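Trondville Public Library
Study Rooms and Shared Work Tables: Frequently Asked Questions

Last revised September 14, 2019

Who may reserve a study room?

Any person holding a current Trondville Public Library card may reserve a study room. Cardholders under the age of 14 must be accompanied by an adult for the full length of the reservation. Visitors without a card may use a room on a walk-in basis when one is free, upon presentation of photo identification at the second-floor desk.

How do I make a reservation?

Reservations may be made through the Calum booking page, by telephone, or in person. You will need your card number and the name under which the card was issued. Requests sent by e-mail are answered in the order received and do not hold a room until a confirmation has been issued.

How far ahead may I book?

Rooms may be booked up to 19 days ahead. The Joshi Room, which has its own entrance, may be booked further ahead by registered community groups. Those groups should submit the Group Use Form, available at either desk.

How long may I keep a room?

Each reservation is limited to 75 minutes. If no other patron is waiting, staff may extend the reservation once, for the same length of time. Patrons may hold one reservation per day. Booking under several cards in order to keep the same room is not permitted and may lead to a loss of booking privileges.

What happens if I am late?

A room is held for 15 minutes past the start of the reservation. After that time it may be given to the next person on the waiting list. If you know that you will be late, please call the second-floor desk – staff will note the delay where possible, but the reservation will still end at the scheduled time.

Is there a charge?

There is no charge for individual patrons, students, or nonprofit groups. Businesses and other paid services, including private tutors who charge a fee, are asked to consult the current schedule of fees before booking. Fees are payable at the time of reservation and are returned in full if the booking is canceled at least one day ahead.

May I bring food or drink?

Covered drinks are allowed in all study rooms. Food is allowed in the Joshi Room only. Patrons are expected to remove their own trash and to report spills promptly so that the floor and furniture can be cleaned.

Are the rooms soundproof?

No. Conversation at a normal level is acceptable, but sound carries between Rooms 2 and 3 in particular. Telephone calls on speaker and recorded music without headphones are not allowed. Patrons who need complete quiet are directed to the Reading Gallery on the third floor.

What equipment is provided?

Every study room has a table, chairs, a whiteboard, and at least two power outlets. Markers and erasers are lent at the desk against a library card. Rooms 1 and 4 also have a wall display with an Oltix wireless connection. Instructions are posted beside the display, and staff can help with the first connection but cannot install software on a patron's own computer.

May I use the shared tables for crafts, models, or other hands-on work?

Yes, provided that the table top is protected. Cutting, gluing, and the use of small tools must be done on a board or mat that covers the working area. Paint sprays, open flame, and strong solvents are not allowed anywhere in the building. Please wipe down the board and put all scraps in the bin before leaving. 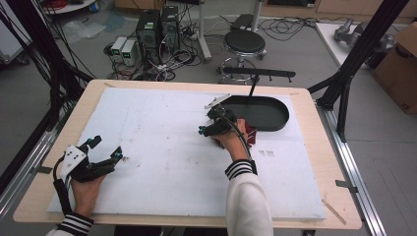 What if something is damaged?

Please report any damage to the desk as soon as it is noticed, whether or not it occurred during your reservation. Ordinary wear is not charged to patrons. Where a table or display must be repaired following misuse, the cost is added to the cardholder's account, up to a limit of $119 for each event.

Are the rooms accessible?

All study rooms are reached by elevator and have doorways wide enough for a wheelchair. Room 1 has a table of adjustable height. Patrons who require an assistive listening device or other support should mention it when booking.

May a group post signs for its meeting?

One sign may be placed on the door of the reserved room during the reservation. Tape may not be used on painted walls. Signs left behind will be discarded.

Whom should I contact with other questions?

Questions about rooms and tables should be addressed to Neusa Rangel, Public Spaces Coordinator, at the second-floor desk. Written comments may also be left in the box beside the main entrance.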